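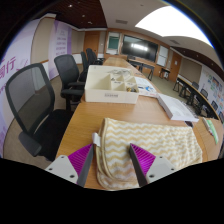 Illby, January

Section 4: Clearing and Resetting the Long Table

Welcome to the fun part of the manual! If you have worked through the sections on lights, blinds and door codes, you already know how the room runs. Now we get to the table, the thing everybody uses and the first thing people notice when they walk in. A long wooden table with nothing on it but what you need is a lovely place to start a morning, and getting it there takes about 10 minutes once you know the order.

The steps work for one person or two. With two, split the table down its length and work toward the far end together. It goes very fast!

Before you start

You will need:
- the off-white organizer box with the label on the front
- two soft cloths, one damp and one for drying
- a folder for loose sheets
- the Sirside shelf cart (parked by the door, brakes on)

CAUTION: Unplug a cable at the wall end before you coil it. Never pull a cable across the table to free it, as the plug end can scratch the wood.

4.1 Folding the chevron cloth

The zigzag cloth is everyone's favorite thing in the room, and it deserves a decent fold. It has tan piping, which makes the job easier than you'd think.

1. Move anything small off the cloth first. Check along the back edge too, where little dark things like to hide.
2. Open the cloth all the way and lay it flat, with the zigzags running the same way as the table.
3. Find the small white fabric tag. Keep it on your left.
4. Fold the far edge toward you and line up the piping.
5. Fold once more in the same direction, then smooth from the tag side outward with the flat of your hand.
6. Bring the right side over to the left if the cloth is going on the shelf. Leave it long if it is staying on the table.

NOTE: A few wrinkles at the right-hand side are fine for everyday use. If you want it crisp for guests, shake it out and start over at step 2 (do not iron it on the table, please, not even on low).

4.2 Filling the organizer box

This little box does so much work. The trick is to give each section one kind of thing and stick to it.

1. Turn the box so the label faces the near end of the table.
2. Coil cables loosely, about as wide as your hand, and put the pale grey and white ones together in the rear section.
3. Put small brass-colored parts in the front right compartment.
4. Keep the large left compartment free. It is for whatever the next group brings in, and they will love you for it!
5. Slide the box back from the edge by at least one hand's width.

NOTE: If the cables stand up above the rim, there are too many. Take the extras to the Dedia drawer unit in the hall. It holds up to 12 coils, so there is nearly always space.

4.3 Papers, books and packages

1. Gather printed sheets and put them face up in the folder. Anything with a name on it goes in that person's tray.
2. Square up books and flat boxes with the edge of the table. Thick ones go on the bottom if you are stacking.
3. Lay long packages parallel to the table, well in from the side, so a sleeve can't catch them.
4. Unopened packages stay unopened. Leave them on the cart with a note.

CAUTION: Do not stack more than 4 items on the table. The surface is smooth and a tall pile will slide.

4.4 Wiping down the wood

1. Lift, don't drag, whatever is left.
2. Wipe with the damp cloth along the grain, from the near end to the far end.
3. Dry right away with the second cloth.
4. Use Žukauskas oil soap only for sticky marks, one drop on the cloth and never on the wood itself.

4.5 Chairs

Push the black office chairs in until the seats are under the table, then check the line from the near end. Such a small thing, and the whole room looks twice as big.

Questions about the table or the box go to Helju Uibo. For refills and missing parts, ask Haziq Lumbantobing, who keeps the stock list and is always happy to add to it.

Continue to Section 5: Setting Up for a Workshop.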